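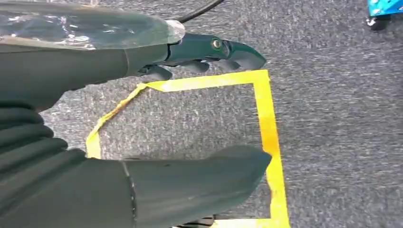 Unit 4: Putting Things Where They Go
Storeroom and Small Parts Handling, course handout
Prepared by Isla Rakena, with corrections by Merle Dunstan (there are always corrections by Merle Dunstan)

Bring this to the practical. The copy on the wall is from before the reorganisation and will lead you astray with great confidence.

4.1 Floor marking

Tape on carpet is a compromise. Paint is better, and paint on carpet is a dismissal matter. We use yellow tape for a set-down square, meaning a spot where one thing may rest while you decide what it is. A set-down square is clear at the start of a shift and clear at the end of it. In between it will attract a coffee mug.

Tape wears fastest along whichever side people scuff past. Check for fraying and for stretches that have twisted and gone narrow. Pull the whole side up and lay it again. Patching a short length on top gives you two edges to catch a trolley wheel, and Murray Baxter has the trolley to prove it.

Width of tape: 50 mm. Press it down with the heel of your hand, corners last.

4.2 Crates

The ventilated green crates are the standard unit for everything loose. They stack, they breathe, and you can see through the slots just enough to be wrong about the contents. So:

- One kind of item per crate. "Bits" is a kind of item only in Warrick Brunton's garage.
- Label panel faces the aisle. If you have to turn a crate to read it, turn it back the right way afterwards.
- Bagged and wrapped items go inside the crate. The gap between two crates is not a location. It has no code, it can't be picked from, and things put there are found in January.
- Two high on a lower shelf. A third will fit if you force it, and you will then be unable to get anything out of any of them.

The Rurnbridge store ran three high for a whole season. Stock accuracy fell to a level I've been asked not to print.

4.3 Uprights and colour

Blue is structure: frames, panels, shelving. Green is crates. Yellow is floor. Please don't introduce another colour because you had some left over. Shona Katene spent 20 minutes of last term's session explaining a purple bin, and we are no wiser.

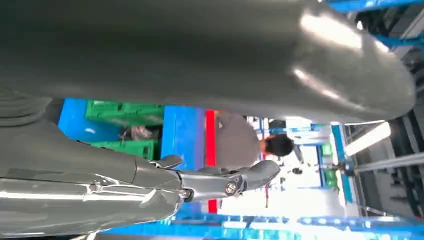 What should I do with an item that doesn't belong to any crate?
Put it in the set-down square, write it on the query sheet, and tell whoever is running the shift. If it's still unclaimed when the shift ends, it goes to the odd-items shelf with a dated tag.

4.4 The query sheet

One line per item: what it is, where you found it, your initials. "Thing" is not a description. "Round thing" is an improvement and I will accept it from first-years. The Maihi students favour small drawings, which are charming and cannot be searched.

Location codes are read left to right, bottom to top. Location 276 does not exist. It appears on the sheet every term anyway, in different handwriting.
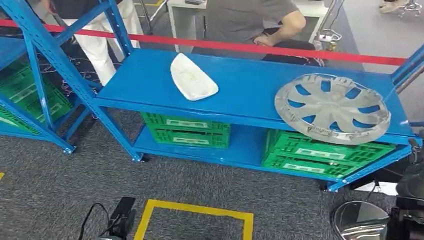

Reading time: 4 minutes

4.5 Open shelves and awkward shapes

Crates suit regular stock. Then there are hubcaps. A hubcap won't stand up, won't stack neatly with its cousins and takes up a crate's worth of room all by itself, so it lives on the open upper shelf. Lay it flat, face up. Keep the rim behind the front lip of the shelf; anything hanging over will be collected by the next passing sleeve.

Curved plastic covers and shells follow the same rule, with one addition. Note any scuffs on the query sheet when the piece comes in - otherwise you'll be blamed for them when it goes out. Leave a hand's width between neighbours so that lifting one doesn't launch the other.

Heavy crates stay low. A crate set at an angle on the bottom shelf is costing you space on both sides, so square it up as you pass.

4.6 For the practical

Read the Narnico shelf plan first (back page of your binder, behind the Erside one, which you can ignore). Work in pairs. Closed shoes. Start at 9 am, and bring a pencil, as the query sheet laughs at ballpoint.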